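From: Emerson Lins
To: bench-practice list
Date: Wednesday, August 25, 2021
Subject: Re: [bench-practice] Draft house rules for two-arm tables, round two

Hi all,

Keyvan, thanks for putting the draft out, and sorry I sat on it while the rest of you were arguing over rule 7. I've had it taped to the wall at Skunbridge since you sent it and we've been trying to live by it, so I have opinions now! Quoting the part I want to pick at:

> On the table rule, Nazanin and I would like to keep it simple.
> Nothing goes on the table during a session unless it is on the
> task sheet. The operator checks before the arms are enabled and
> signs the sheet. Hammad thinks this is too strict for mixed-object
> work and would like a separate list. I would like to hear from
> sites that run mixed objects before we send this to Ormsby.
>
> The other open item is the seat. The draft says the operator
> stays 100 cm from the table edge while the arms are live. Grundport
> says they can't do it in their room.
>
> Keyvan

So, we're a site that runs mixed objects, and I'm with Hammad on this one. Our sheets call for household bits as well as toy bricks. Scissors, a metal bowl, a roll of tape, a cable with its adapter, that sort of thing. All of those look like clutter to somebody walking past, and under the draft wording a tidy-minded person would clear them off and feel good about it.
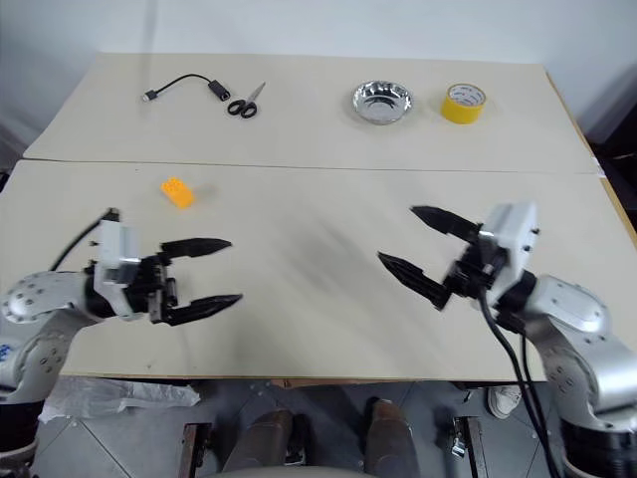
What I'd like is two lines on the sheet. One for task objects, and one for what I've been calling standing objects, meaning things that stay put for the whole session whether or not the arms touch them. If it's on neither line, off it goes. Omid Jafarzadeh tried this at Nandidwood and told me it added no time to setup that he noticed, and he's a guy who notices setup time.

Scissors need their own sentence, I think. Ours would go something like "blades closed, and the operator says out loud which arm is going for them." Feel free to make that prettier.

Now the seat. 100 cm is lovely if you have the room and nothing to see up close. Our operators sit facing the table and they want to be near enough to judge a grasp. I'd much prefer a rule about reach: feet and knees wherever you like, hands in your lap or on the controls, and nobody leans over the tabletop until both arms are disabled. Measure the real reach of your own arms and mark it with floor tape. If a site needs a number, let them write their own on the sheet and sign it. I know Nazanin wanted one number for everybody and I do get why, it's easier to check. But a number that gets ignored by lunchtime is worse than none.

While we're on the floor – can we add packaging to the walk-around? Wrappers and plastic sheets get kicked under tables and then somebody steps back onto one. Cables too. The ones coming off the wrists should hang clear of chair legs, and I'd like that checked with the arms at full stretch as well as at rest.

Last thing, the gripper pads. The draft says to inspect them "regularly," and I have no idea what that means and I bet Ormsby won't either. We do it every 40 picks with the hard plastic blocks, plus once at the start of the day. Pads and fingertips both, looking for scuffs, lifted edges and anything stuck on.
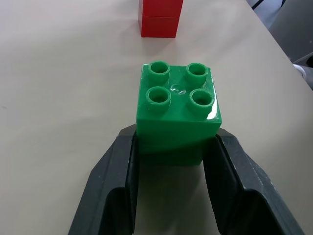 I'd also put in a line on how to take an object back from a gripper, which the draft skips completely. Ours is: support it from underneath, open the fingers by command, never pull. New people always want to pull. If the software has hung, hit the stop, wait for the second person, and then use the manual release. It does mean 2 people in the room any time the arms are live, and I realize that's a staffing fight for the smaller sites. I'd still want it in there, maybe as a "should" for now and a "must" from December?

Keyvan, I can write up the two-line sheet and the handback wording if you want them as proper text. Just tell me which version of the draft to mark up, I seem to have three of them and they all say "final."

Cheers,
Emerson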